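Home | Crafts | Food | Places | A–Z
Print this page | E-mail this article

Proving basket
By Kerttu Partanen, 21/07/2022

A proving basket is a container for holding bread dough during its last rise. Also called a banneton or brotform. Keeps a slack dough in shape, leaves rings of flour on the crust. Round for boules, oval for longer loaves.

Traditional ones are coiled cane, pinned or pegged at the ends. Willow with a linen lining is commoner in France. Wood pulp came later – cheaper, holds flour well, hates being washed.
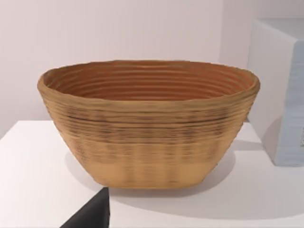 Cane baskets need dusting before use, rye or rice flour mostly. Wheat flour goes gluey and teh dough sticks. Never soap. Brush out, dry somewhere airy, or mould gets in between the coils.

Regional use. At Drornalside baskets were made by farm families in the slack months from November, sold at Skidby market in bundles of 10. Aleksi Peltonen's survey of the Ovier valley lists 3,165 baskets, over 1,000 of them oval. Most had 8 coils. The Partanen pattern has a raised lip at one end for tipping out.
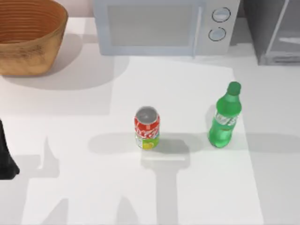
Decline set in with tinned loaves, which need no basket. Home baking brought them back, though most cane is now imported and the old pegged joint is rarley seen – staples instead.

See also: Couche, Peel, Sourdough

Print | E-mail | Back to top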